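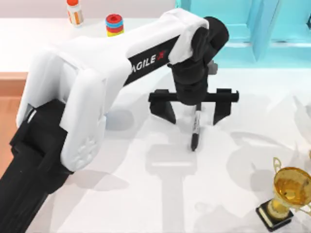 Plirer Worktop Sealer, 345 ml

Tested by Anoma Sarkar for the Begum workshop supplies catalog

Ukberg says one coat of Plirer will protect a tabletop for life. We sell it, and we don't believe that. Two coats lasted nine months on our packing bench before coffee began to mark it again – decent for the price, but hardly a lifetime.

The label also claims "no smell." There is a smell. Open a window.
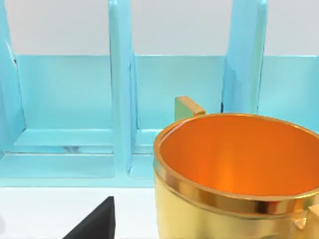 What you get

One can, item no. 632, and a foam pad that is too small for the job. Buy a real brush.

Coverage is given as 100 square feet. We ran out well before that on bare pine. Sealed wood may do better.

Safety

The can says gloves are optional. Wear them anyway, and glasses too – we stock Uvex.

Returns

Unopened cans only. The July batch had loose lids, so check yours before you sign for it.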